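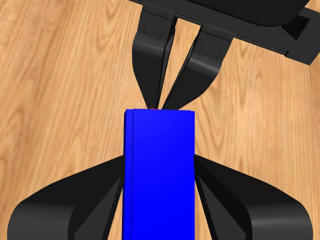
*Two simulated grippers and one blue block, from the Andton robotics club's handover exercise.*

The club at Andton has 50 members and six working laptops, so most of its robotics happens in simulation. This term's project is the handover. One arm holds a block upright while a second arm comes in for the other end, and the first must let go at the right time.

Students write the control code in pairs. Each pair gets eight weeks and a shared log, which stood at 614 test runs when we visited in January. Many of the early entries read "dropped" or "let go too soon."

The final round is against teams from Gridell and Bolov. Every team gets the same block and the same table, with up to 50 tries. Scores are posted at the end of the day, and the code stays on the club drive for next year's group.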